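Frequently Asked Questions: Table Flower Service
Endance Residences, Drandton

The following answers apply to residents, guests and event organizers who use the table flower service in the shared dining rooms and lounges.

What does the service include?
Each reserved table may be supplied with one or two vases and a bouquet for each vase. Residents may use the bouquets provided or bring their own. Tablecloths, candles and place cards are handled under the dining room reservation and are not part of this service.

How do I request flowers for a table?
Complete the request form at the Kassa Street desk or telephone extension 218. Requests must be received by noon on the day before the event. Please state the room, the number of tables and the time at which guests will be seated.

Is there a charge?
There is no charge for residents for up to three tables. Requests for additional tables are billed to the account of the organizer at the rate posted at the desk.

Are fresh flowers permitted?
Fresh flowers are permitted in the lounges and in the Drunora Room. They are not permitted in the library or in the corridor outside the clinic. Organizers who bring fresh flowers are responsible for changing the water and for removing the flowers at the end of the event.

May I bring my own vase?
Yes. The vase must stand steadily on a flat surface and must be free of chips. Please mark the underside with your apartment number. Endance Residences does not accept responsibility for vases left in shared rooms overnight.

How should dried or artificial bouquets be handled?
Hold the bouquet by the stems, below the blossoms. Leave any tie in place while the bouquet is being moved. Do not add water to the vase. Dust may be removed with a soft, dry brush. Dried seed heads and fine sprigs break easily and should not be wiped with a cloth.

Where are the vases stored?
Vases are kept in cabinet 184, beside the service elevator. They are stored upright and empty. Bouquets are kept on the shelf above and should not be laid on top of one another.

How should two vases be arranged on one table?
Set both vases on the table before placing any flowers. Fill one vase, then the other, and turn each bouquet so that its fullest side faces the seats. Guests should be able to see one another across the table.
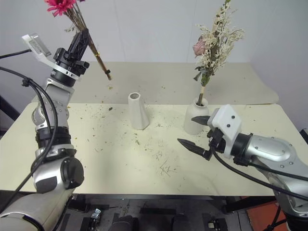
Drandton, August
One white vase holds its bouquet, and the other is still empty. The long brown stems of the second bouquet are gathered under a shiny yellow tie, with a black band near the cut ends. Ties of this kind may remain on the stems after the bouquet is in the vase.

What if a bouquet leans to one side?
Lift it out, turn it a little and lower it again. If it continues to lean, loosen the tie slightly so that the stems can spread inside the vase. Stems should not be shortened without approval from the desk.

What should I do if a vase is broken?
Keep guests away from the area and call extension 218. Please do not collect the pieces by hand. Residents are not charged for accidental breakage.

Whom should I contact with other questions?
Written questions may be sent to Table Flower Service, Endance Residences, 2180 Kassa Street, Drandton, or left at the desk.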